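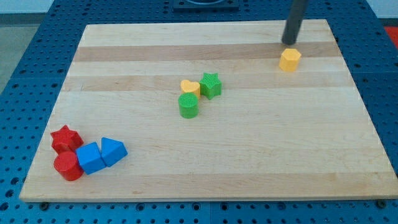 4.1 Before the first coat

Torkska Hard Oil is supplied ready to use and must not be thinned. It is intended for edge-joined boards, benchtops and shelving made of solid wood. Boards glued up from long strips seldom take oil evenly: where darker bands run between pale strips, as on the light-colored board shown, the darker wood may reach its final tone one coat before the rest. Judge coverage by the pale strips. End grain takes up more oil than the face and is treated separately (see step 6).

Required: one can of Torkska Hard Oil, a Prudik white pad, lint-free cotton cloths, a stirring stick, nitrile gloves, a metal container with a lid.

Room and material temperature must be at least 60 °F throughout. Do not apply in direct sunlight or over heated floors.

CAUTION: Cloths soaked with oil can heat up and ignite without a flame. Place used cloths in water in the metal container and close the lid. Do not leave them folded or in a pile, even for a short time.

4.2 Applying the oil

1. Sand the surface along the grain, finishing with 150 grit. Finer grits close the surface and reduce uptake.

2. Remove dust with a vacuum and soft brush. Do not use a tack cloth; the residue leaves spots under the oil.

3. Wipe the face once with a damp cloth and let it dry completely. Knock back the raised fibers with the white pad, using light pressure only.

4. Stir the oil from the bottom of the can until no sediment is left on the stick. Do not shake.

5. Pour a small amount onto the face and spread it with the pad, working with the grain. Keep the surface wet for 15 minutes. Add oil to any area that turns dull during this time.

6. Apply oil to the end grain with a folded cloth. Repeat until it no longer takes up oil, then wipe.

7. Wipe off all surplus with a clean cloth. The surface should feel smooth and show no wet patches when viewed at a low angle.

8. Allow to dry overnight – longer in humid rooms – and repeat steps 5 to 7. Bare maple, birch and ash normally need two coats. Walnut and oak may need only one.

Note: Treat both faces of a loose board on the same day. A board oiled on one face only may cup.

Note: Surplus oil left in screw recesses stays soft and will bleed out later. Clear recesses with a cotton swab before the drying period begins.

4.3 Curing

The surface can be handled with care after 24 hours. Full cure takes 4 weeks. Until then, keep water, hot pans and rubber feet off the surface, and do not cover it with plastic sheet.

If the surface is still tacky after two days, too much oil was left in step 7. Rub it down with the white pad and a few drops of fresh oil, then wipe dry. Do not apply a further coat over a tacky one.

4.4 Storage of opened cans

Wipe the rim before closing the lid. Store upright and free from frost. If a skin has formed, cut it out whole and strain the remaining oil before use. Discard oil that has thickened.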